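Dillgate Head Camera Kit for Student Robots

Sold through the Faltberg club shop. Ships flat in one box, some assembly needed.

Hi, I'm Theresia Pichler and I run the after-school robot club at Faltberg. We started building our own head cameras because the ones we could afford kept wobbling, and after enough other clubs asked me for the drawings I gave in and made a kit. It's called the Dillgate, after the street our first workshop was on (freezing in winter, great bakery next door).

What it's for

Our club does the household challenge every year. The robot gets sent to fetch something in a kitchen, and the students have to write the part that finds it. The Dillgate puts one wide camera at the top of the neck, looking down and forward, so your team gets the view the robot would really be working from. You can also clip it to a helmet and have a student do the task first, and my younger ones love that so much that I have to keep a sign-up list!

Fetching a drink is our favorite first task. It sounds easy until you try it. Shelves are white, doors are shiny, and a bottle is a completely different shape to the software once it's lying down. We tell new teams to start with one bottle and nothing else in the compartment, then turn it a little between runs so the cap points a new way each time. Get that working before you add the yogurt and the leftovers.

I also like a bright cap for beginners. A green one against a pale fridge wall gives the color-matching code something to grab on to, and then they get to find out what happens with a label that's nearly the same color — always a fun afternoon. 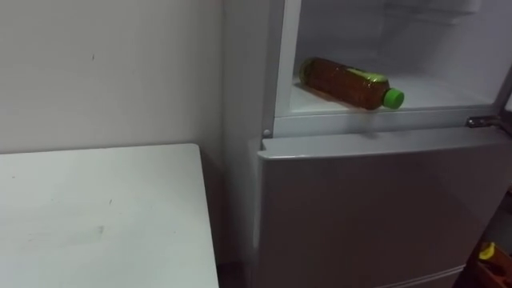
What's in the box

Camera board with wide lens, already focused
Neck bracket, fits a 40 mm tube
Helmet clip with two straps
USB cable, plus a short spare
Bag of screws (I put in extras, they roll under things)
Printed build guide and the club worksheets

The numbers

Weight with bracket: 228 g
Cable length: 2 m
Tilt: set by hand, locks with a thumbscrew
Power: from the USB port, no separate supply
Works with: the Goel controller board, or any laptop that sees a normal webcam

Putting it together

Most of our students finish the build in one club meeting, with time left over for snacks. Bolt the bracket to the neck first and leave the thumbscrew loose. Plug in the camera, open the live view, and stand the robot where it'll work. Now tilt the camera until you can see the shelf and a bit of the counter next to it, then tighten. Do this at the real fridge! We once set ours up at a desk and spent a whole practice looking at the freezer drawer.

If you're using the helmet clip, run the cable down the back and give it some slack. Straps are adjustable, and the smallest setting fits my sixth graders fine.

Shiny doors can throw off the auto exposure. There's a switch for it in the settings menu, and page 2 of the worksheets has the values we use.

Goes well with

The Drinard soft gripper, which we also stock. It's kinder to plastic bottles than our old metal claw, and the mounting holes match the arm most clubs already have.

Ordering

We build these in batches and the next one goes out in October. We've sent out around 500 so far, and every order still gets packed by the club. Schools can pay by invoice — just put the name of your club in the notes box and tell me which neck tube you have. If yours is thinner than 40 mm, ask for the rubber sleeve and I'll drop it in for free.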